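Home | Notebook | Benches | Parts list | Contact

We use cookies to keep you logged in to the notebook. Accept | Settings

Suvismont bench notebook, November
Wednesday, 2:30 pm

Sorting again. The question is still whether the two arms can take over the end-of-day clear-up at the Prata bench, the chore we all put off. Boards in one tray, harnesses in another, small loose bits in a third, leftovers in the fourth.

Last week's tally with plain blocks was 50 picks, nearly all fine. Wire is a different matter. Fine wire gets dragged along with whatever is next to it, and the Brusora planner treats a tangle as a single object. I can do a tray by hand in 3 minutes. The arms needed far longer on the last real batch and I still had to untangle it afterward.

Changed for today: jaw closing speed down, approach height up by 5 mm, Fotano grasp list trimmed to rigid parts first. Wires go last.

Would I leave it running overnight? No. For boards alone, maybe by spring. Folding shop rags is further off than that, so please stop adding it to the list.

Start layout: steel tray with the mixed parts on white paper at the top, yellow trays empty, two on each side.

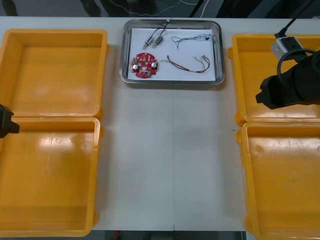 Order of picks

1. Red round board, by the rim. Keep the jaws off the capacitors.
2. The pair of small metal cylinders, wires and all.
3. Red and brown harness.
4. Thin gray and blue bundle. Stop and call me if it snags.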